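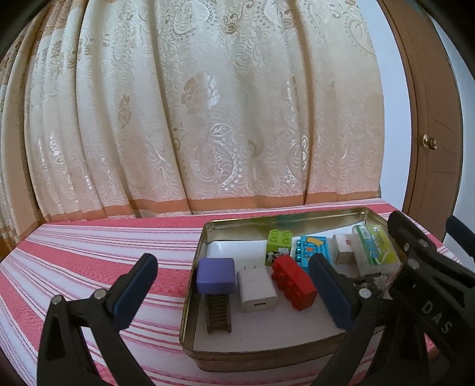 Figure 3. View from the hand-held gripper over the mixed-object tin, jaws open on either side, with the right finger pad just inside near the red brick.

3.2 Gripper build and household picking task

The gripper was put together in a shared workshop in Stemville and then used in private homes. It has two jaws with rubber finger pads, and the person collecting data holds it by hand. The camera sits on the tool and uses a wide lens, so both finger pads stay in view through the full range of opening. We kept the lens from the first version of the tool even though it bends straight lines toward the edges (see the bands of the bedspread in Figure 3). Correcting the bend before training made no clear difference in our early runs, and all results in Section 4 use the uncorrected images.

The first set of finger pads was too stiff. Small plastic parts turned under the pads as the jaws closed and were often dropped on the way out of the container. The second set was cast from softer rubber at 90 percent of the original thickness. Both sets were cast in the workshop, using a mold from the earlier Skidden build. The pivot screws had to be tightened again after every 200 closings or so, and we did this at the start of each session once we had noticed the play in the joint.

For the picking task we wanted containers with hard walls and a small opening compared with the width of the jaws. A tin with a rolled rim fits this well. The jaws cannot both go in at full width, and the operator has to choose an angle at which one pad clears the rim while the other comes down beside the object. Contents were mixed on purpose. The tin in Figure 3 holds plastic building bricks in red, lime green and light blue, a purple block, a white USB-C power adapter and other small items. Bricks with flat sides were easy to hold once the pads were lined up. The adapter was harder, as a grip across the prongs tended to slip, and operators were told to take it by the body.

Each session had 19 picks. The operator removed one object at a time, set it down beside the container, and opened the jaws fully before the next pick. The container was placed on a bed or a low table. We did not fix it in place. On soft bedding it tipped when a pad pressed on the rim, and we kept these picks in the data with a separate tag.

Sessions were recorded in nine rooms under ordinary indoor conditions. Curtains, bedding and furniture were left as they were. Recordings were stored and tagged with Memex, our own logging tool, which saves jaw width alongside each image. Jaw width was reset to zero with the pads touching before each session.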